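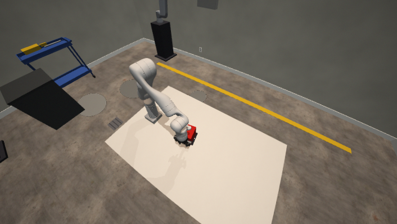
Has anyone here used the Flitham one-coat concrete sealer and still liked it a year later? I've got 600 square feet of basement slab to do and the guy at the store swears it "evens out the tone" of old concrete. I don't believe him. Clear sealer makes dark spots darker, at least every one I've used did. I also don't see why he thinks I want it evened out. Mottled brown-gray like the floor up top, with plain dark gray-green walls, is pretty much what I'm after. I just want it to stop dusting.
gravelpit_ron

Re: Flitham one-coat
You're right not to believe him. I put it down in June two years ago and it was peeling by the water heater before Christmas. "One coat" is on the label because two coats would double the price.
mudroom_sal

Re: Flitham one-coat
Peeling is a moisture problem, Sal. Any film sealer lets go if vapor is pushing up through the slab. Did you tape down plastic overnight first and check under it in the morning?
Vanderleia Guerra

Re: Flitham one-coat
I did the plastic test. Dry as a bone. So either the test is no good or the sealer is no good, and I only paid for one of them.
mudroom_sal

Re: Flitham one-coat
One night in one corner doesn't tell you much. I leave it three days and do several spots, always including one near the drain. Ron, if your floor has a grate in it, start there.
Vanderleia Guerra

Re: Flitham one-coat
Skip film sealers. Get a densifier. It soaks in and there's nothing on top to peel. I used Vakulenko on a garage, 8 gallons, and it quit dusting. Looks the same as before.
tenpenny

Re: Flitham one-coat
How would you know it's the Vakulenko and not the fact that you finally scrubbed the floor? Serious question. Half the dust people complain about is dirt. And what did 8 gallons run you?
gravelpit_ron

Re: Flitham one-coat
$49 a gallon. And I swept that floor every weekend for ten years, so no, it wasn't dirt.
tenpenny

Re: Flitham one-coat
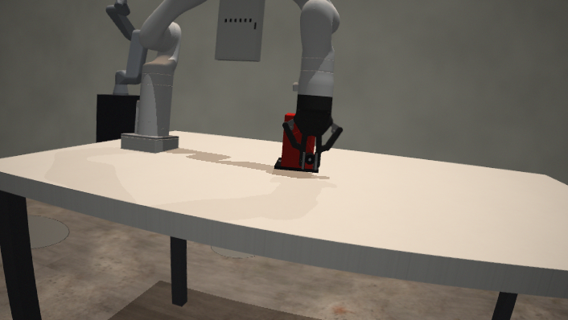 Nearly $400 to make a floor look the same as before, that's some sales pitch. My other question is about work surfaces, and I may as well ask it in this thread. My wife wants the basement bench top painted something pale and I say it'll be filthy in a week. Her argument is that you can find things on it, and I admit the red piece standing on that big pale tabletop is hard to miss. On my old brown bench I lose a black screw about once an hour. But has anybody kept a light top decent for longer than a season?
gravelpit_ron

Re: Flitham one-coat
Mine's off-white and it's stained, so what. It's a bench. Your wife is right.
mudroom_sal

Re: Flitham one-coat
Agree with Sal for once. Satin, never flat. Flat holds every greasy thumbprint.
Vanderleia Guerra

Re: Flitham one-coat
The Flovberg cabinet enamel says it's good for "1,000 scrubs." Who scrubbed it, and with what?
tenpenny

Re: Flitham one-coat
Probably the same guy who told me one coat. I'll tape plastic in four places tonight and leave it three days like Vanderleia says. If it's dry I'm still not buying the Flitham.
gravelpit_ron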